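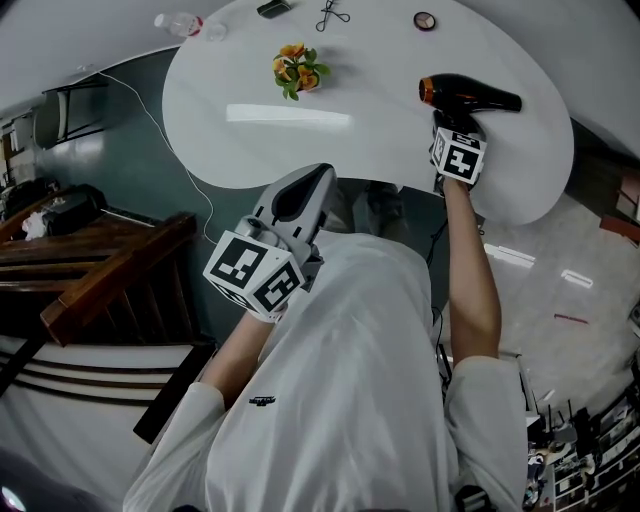
Sioned Jarman wrote in to ask whether she could get the yellow out of the collar of a white cotton shirt without bleach, and whether it was even worth trying on one that had sat in a drawer since November. Yes and yes, Sioned! I have brought back shirts in far sadder shape than yours, and the method is slow but very easy, so put the kettle on and let's go through it.

First, a word about what that yellow is. Most of it is a mix of body oil, sweat and whatever is in your deodorant, and it builds up a little at a time until one day you hold the shirt next to a new one and get a shock. Chlorine bleach can make this kind of stain worse (I learned that on my husband's wedding shirt, and he still brings it up), so leave the bottle on the shelf for this job.

What you'll need

A deep sink or a clean bucket
Plain dish soap
Powdered oxygen bleach, the kind with no chlorine in it
An old soft toothbrush
A shirt that is all cotton, or cotton with a little polyester

Check the care label before anything else. Silk and wool don't belong in this soak at all, and neither does anything marked dry clean only.

Step 1. Wet the collar, cuffs and underarms with lukewarm water and rub in a few drops of dish soap. Work it with the toothbrush in small circles, going easy along the fold of the collar where the threads wear thin first. Let it sit for 22 minutes. That's how long my kitchen radio show runs, and it has always been enough.

Step 2. Rinse the soap out well. If you skip this you'll have suds up to your elbows in the next step, ask me how I know.

Step 3. Fill the sink with the warmest water the label allows, and stir in the oxygen bleach until you can't feel any grit on the bottom. Go by the amount on the package. Push the shirt all the way under and set a dinner plate on top so the sleeves don't float up.

Step 4. Leave it overnight. A shirt that has been yellow for years may want a second night in a fresh batch, so don't lose heart if the first morning is a letdown.

Step 5. Wash as usual, by itself or with other whites, and skip the fabric softener. Look the collar over in daylight while it's still damp. If there's any yellow left, go back to Step 3 and keep it away from the dryer, where the heat can set what remains. Once it looks right to you, hang it outside in the sun if you possibly can.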